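Netus Stopped Mid-Table: a thread
Bonifacio Soler
May 26, 2020

1/ Spent the afternoon with Netus, our two-armed table-clearing robot, and its new hobby, which is pressing.

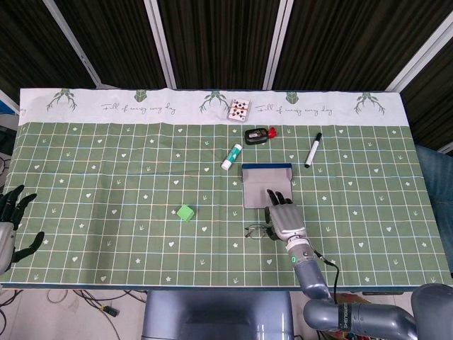

2/ Can a robot hurt itself on something soft?
It can cook a finger motor. Push a fingertip into a surface that won't move and the current climbs until something trips or something smells.

3/ The fault: right hand goes down onto the gray pad, force reading says zero, so down it goes again. Very committed employee.

4/ There is a limit for this. It's 11 newtons. It works beautifully, provided the sensor admits that anything is being touched.

5/ Log says the reading dropped out for 19 cycles, and the controller filled the gap with zeros. Zero, to Netus, means "keep going, champ."

6/ The wrist light is green here. Green means the wrist has power. I'd been reading it as "all is well" for nine weeks.

7/ Also on the table: a pair of glasses, right beside that hand. They've been moved to a shelf. The tablecloth says "Full of energy every day" and I'm choosing to take it personally.

8/ Karim El-Sayed's fix: a missing reading now counts as a stop. More than 35 lines of code came out, one went in. He was insufferable at dinner.

9/ Still to do: reseat the wrist cable, rerun the pad test, apologize to the finger.

Last updated: May 26, 2020

Recent
Urico gripper: the squeak is back
Why I unplugged Semeniuk
Prustden battery notes, July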